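Ristley allotment evening, notes for composting bit. Aug 25, 2020

Start with the smell question, someone always asks. Smell = too wet, too much green. Fix: torn cardboard, dry leaves, turn it. Dont go on about chemistry.

Bin or open heap? I use a bin at home, open heap on the plot. Bin keeps rats out if theres mesh underneath. Heap is quicker. Say about 70 cm across is too small to get properly hot, go bigger if you've room.

Kitchen stuff next. Peelings, tea leaves, crushed eggshell, fruit past its best. Chop it up. No meat, no cheese, no cooked leftovers. Bury it in the middle, cover with brown.
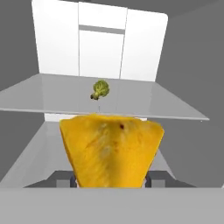
Tsung-han Wu wrote back after the last talk that he'd stopped adding citrus altogether and his worms hadn't got any happier, so was it worth the bother? My answer: small amounts fine, mix it in.

Turning. Every 4 weeks for me, more if keen. Fork not spade. Skip the slide on tumblers if short of time.

Leaf mould, seperate cage, start in November, leave it alone.

Ask Charalambos for the sieve back. Questions, then tea.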